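Keeping Small Boxes and Small Parts in Order

Gift boxes, watch boxes and the stiff little cartons that soap comes in are worth saving if you have something to put in them. Blocks, game pieces, spare knobs, drawer pulls and picture hooks all do better in a lidded box than in a bag. What follows is how I sort and store them at a table.

Pick boxes that hold their shape

Press the long sides with your thumbs. If they bow in and stay in, recycle the box. Check the corners next. A split corner can be fixed with a strip of paper tape on the inside, folded over the rim by a finger's width. Don't tape the outside if the box has a lid that fits closely, or the lid will bind.

Printed paper finishes scuff. Wipe them with a dry cloth only. A white eraser takes off most pencil and some shelf marks, but try it on the bottom first.

Cover the table

Work on a cloth. Small wooden pieces roll less on fabric and don't clatter, and a hard tabletop will chip painted edges. A cotton cloth that hangs over the side by a few inches is enough. Skip anything with fringe or open weave, which catches hooks and screws. If you use a busy print, put small dark screws in a saucer. They vanish on a pattern.

Smooth the cloth flat before you start. A box standing on a fold will tip when you reach into it.

Sort before you fill

1. Empty everything onto the cloth.
2. Take out what is broken or belongs in another room.
3. Group by use. Size comes second.
4. Stand an open box next to each group and fill it from the corners in.
5. Leave a little room under the lid. A lid that sits up on its contents will slide off in a stack.

For plain wooden blocks, brush the dust off with an old paintbrush first. If they feel tacky, wipe them with a damp cloth and let them dry overnight on a rack. Blocks boxed damp will smell by December.

A rough edge can be taken down with 100 grit paper and then something finer. Wrap the paper around a scrap and keep it flat to the face.

Stack while you work

Keep the boxes you aren't filling in one pile off to the side, with the sturdiest at the bottom. Leave the middle of the cloth for the box in use and the pieces that go in it.

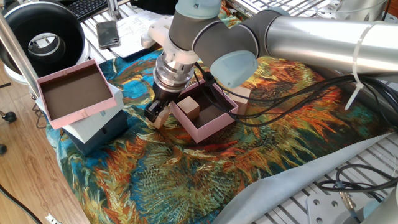 Different colored boxes save you a lot of labeling. Pick one color for toys and games, another for hardware, and stay with it. Pink and navy are easy to tell apart on a high shelf, even in a dim closet.

I have to disagree about leaving the labels off. Colors work until somebody else in the house puts things away, and then the picture hooks are in with the dominoes. I write on a strip of masking tape and stick it on the short end, the one that faces out. It comes off most papers without tearing if you pull it slowly. Also, for anyone with deep shelves: put the boxes on a tray and pull the whole tray out. Saves lifting down the stack every time you want the bottom one.
Lucienne Pruvost

The tape is a fair point, and I have started doing it on the hardware boxes. Replace it once a year, as old tape dries out and leaves a yellow line.

Where to put them

A closet shelf is fine. A garage is not, unless the boxes go inside a plastic bin with a tight lid. Keep cardboard off a concrete floor in any season. Stack no higher than you can lift with both hands, and turn the lids so the tabs or flaps all face the same way, which makes it easier to open the top one without taking it down.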